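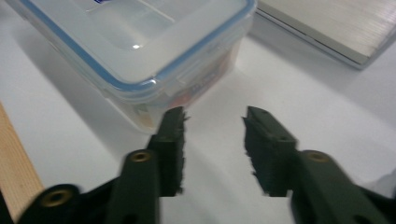 More evenings like the one in March, please, and could the second half start a little earlier so those of us with a bus to catch can hear the encore! So runs the first comment card in our pile, and we've taken it to heart — the spring concerts will begin at 7 p.m.

We're so grateful to the Cosura fund for standing behind the Fodasside listening series, and it's a pleasure to tell you how things have gone since our last report (which, looking back, was mostly about chairs).

## Concerts and audiences

We have put on 3 concerts out of the six planned. Total attendance so far is 1,401, and 138 of those people came on the free tickets your grant pays for. The Brunet quartet drew the biggest crowd, and they stayed on afterward to talk with the younger players, who had plenty to ask about bowing and stage nerves.

Alo, the folk trio, had to move their date when their singer lost her voice. Most ticket holders kept their seats, bless them, and the new date is already filling up nicely.

## Money

We've spent $2,361 of the grant to date, nearly all of it on artist fees and the piano tuner. Printing came in under budget — we went down to a single folded program, and it reads better too. We'd like your permission to move what's left on that line over to travel for visiting players.

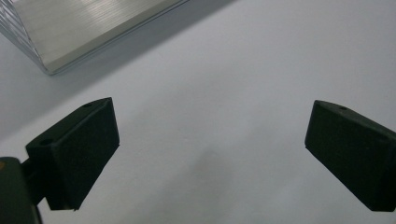
## Still to come

Three concerts remain, along with an open rehearsal that school groups can attend for free. The choir evening still needs an accompanist, and we're waiting to hear back from two pianists. We'll send the final accounts once the last artist has been paid, and there will be a pair of seats held for you at every concert until then.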